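## 4. Preparing the table for a fabric cover

Applies to the Villby 300 folding table with the Redura cover kit. Complete section 3 (leg locks) first.

1. Stand the table on a level floor and press down on each corner. If the top rocks, adjust the feet.
2. Wipe the top with a damp cloth and let it dry for 20 minutes.
3. Peel the backing from the grip strips and fix them along both long edges, 13 mm in from the rim.
4. Press each strip down firmly from one end to the other. Do not stretch it.

**Note:** The strips reach full strength overnight. A cover can be fitted sooner, but do not pull it tight until the next day.

5. Lay the cover over the top with the hem facing down. The sewn label marks the short side.
6. Smooth the fabric from the center outward, then press it onto the strips.
7. Fit the corner clips last. Each clip should close without force – if it does not, the fabric is folded double underneath.

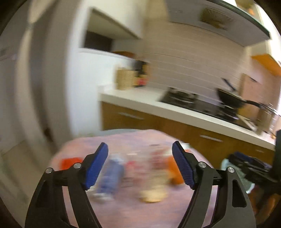
*Fig. 4. Table with pink cloth.*

### 4.1 Covers from other makers

Covers sold under the Ulov and Ye names can be used if the drop does not exceed 89 mm. Longer covers can catch in the leg hinge when the table is folded. Thin cloth may slip on the grip strips; use the second set of clips from the spares bag.

**Caution:** Do not place hot pans directly on a covered table. The strip adhesive softens at around 60 °C and will mark the top.

### 4.2 Removing and washing

1. Open the corner clips.
2. Lift the cover from one short side and roll it toward the other. Pulling straight up can tear the strips off.
3. Wash Redura covers at 30 °C. Do not tumble dry.
4. Clean the strips with water only.

Replace the strips if the cover moves when pushed with a flat hand. For part numbers, see section 9.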